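Widommont Clothing Store: progress report to the Lenard Fund

1999-04-20

Where we have got to

We are very pleased with how the first part of the year has gone, and there is a good deal to tell you. When we wrote our application the store was a back bedroom's worth of bin bags and one clothes rail. It is now a proper lending and giving store with shelves down two walls, a folding room of its own, and a book at the door that fills up faster than we can rule the columns.

Your grant of 3,000 has gone on the things we said it would: shelving, a second-hand washing machine and dryer, lidded storage boxes, bed sheets for the folding surfaces and the rent on the small room behind the shop at Custness. We have 130 left, which we would like to put towards labels and moth bags if you are happy with that. The receipts are in the folder that comes with this report.

Since February we have sent out 836 garments, mostly jumpers, coats and children's trousers. Winter things went first, as you would expect, but we were surprised how many people still wanted woollens well into spring. The houses up on the Quispe side are cold until May and several families came back for a second jumper once they had worn the first for a week or two.

Knitwear

Knitwear has been our biggest job and the one we have learned the most from. To begin with we hung everything up, and the heavier jumpers grew at the shoulders and came off the rail a size larger than they went on. They are all folded now and kept flat. It takes longer, and it was worth every minute, because hardly anything comes back to be sorted a second time.

We tried several ways of folding before we settled. The thick knits will not go into a neat square like a cotton shirt, however much you pat them. They make a fat bundle that sags a little on one side, and we have stopped fighting it. Sleeves go in first, then the body is brought over in as few folds as possible, so there is less bulk in the middle and fewer creases to shake out later. The coloured sheets were a lucky buy. We wanted plain white and the stall only had brights, but greys and browns show up so well on them that we would choose the same again.

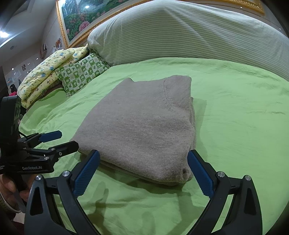 Checking and mending

Every knit is looked over on the sheet before it is put away. The grey-brown one in the picture is a good case: the colour is mixed, the surface is fuzzy and there is a small dark round spot near one corner of the bundle, the sort of thing that is very easy to miss on a rail. Anything with a mark like that is meant to go in the query box, where it is opened out again in daylight and either washed, mended or passed for the shelf.

The query box was overflowing in February and is now emptied every week. We have a decent stock of darning wool in the dull colours, and are short of navy and bottle green. Seams are the commonest repair, then cuffs. Felted jumpers we cannot save are cut up for patches, and the buttons are kept in jars.

What has been harder

Damp. The outside wall at Custness sweats after heavy rain and we lost a box of scarves to mildew before we moved the shelving forward by a hand's width. That has cured it so far, though we have not yet been through an autumn there.

Sizes have also been a muddle. Many older garments have no label, or one that means nothing now, and we had been guessing. We now measure across the chest and write the figure on a paper slip pinned to the fold. The slips fall off more than we would like.

Next steps

Between now and the end of the summer we plan to finish the coat rail, get the children's shelves sorted by age, and hold an open afternoon at Widommont so that people can see how it all works and try the folding for themselves. We also want to start taking in blankets, which we are asked for constantly and have nowhere to put at present. A second set of shelves would do it. We will write separately about that when we have a price.

Thank you again for backing this. It has been a joy to see the shelves fill and empty and fill again, and you would be most welcome to come and see them.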